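19 Jun 2021, workshop notebook

Sales figures first, as Czesław Czarnecka wants them here. Harier orders were up 9 percent in May, against 17 the month before. Larnport took 233 units, all of the small size. 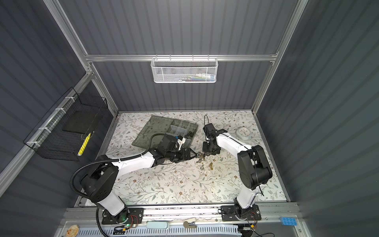

Costs

Michalski has raised the price of castings again. Ayane Kinoshita asked Brultance for a quote and got one good for eight weeks. Freight is not included.

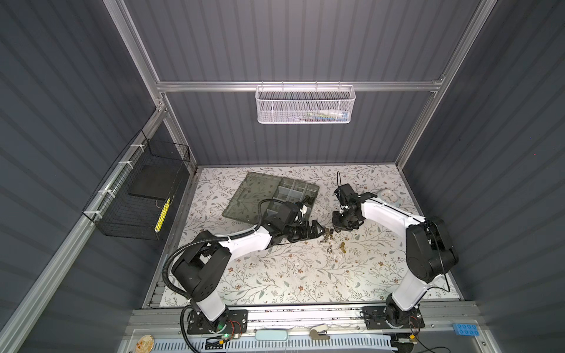

If we switch, the margin on the small size goes back to where it was last spring. I would keep Michalski for the large one.

To do: get freight in writing, send Czesław the May sheet.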